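June 2022
By Usman Khattak

We've had a drink dispenser on the table for two summers now, and I've made pretty much every mistake you can make with one. Sticky grate, fruit flies, lemonade running down the leg of the table, you name it! So these are the habits that stuck.

Start with the drip tray. Pull it out every night, lift off the grate and give both a quick wash in hot soapy water. An old toothbrush is perfect for the slots (mine lives in a mug by the sink and my wife has stopped asking). Dry the grate standing up or you'll get spots.

Next, the spout. Sugar builds up inside where you can't see it. Once a week I run a pint of warm water through with a spoonful of white vinegar, then plain water until the smell is gone. Check your manual first, some makers don't like vinegar.

Strain anything with pulp. I used to skip this and ended up poking at the spout with a toothpick while four thirsty kids watched.

Pick glasses that stand flat on the grate with a bit of room under the spout. Tall skinny ones tip, and wide ones drip over the side. I also keep a plain plastic tray on the table for the used ones, so rings don't end up all over the wood.

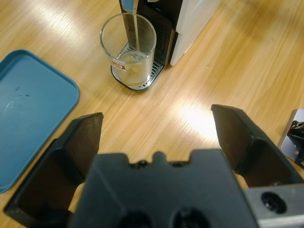
How do you get dried juice off a wooden tabletop without leaving a dull patch?

Lay a damp, warm cloth over the spot for 60 seconds, wipe along the grain, then dry it right away with a soft towel. Skip the scrubbing pads, they scratch.

Recent tips
Getting old labels off glass jars
Ice cubes that don't taste like the freezer
What to do with half a bag of lemons
Stopping a wobbly table with a bit of cork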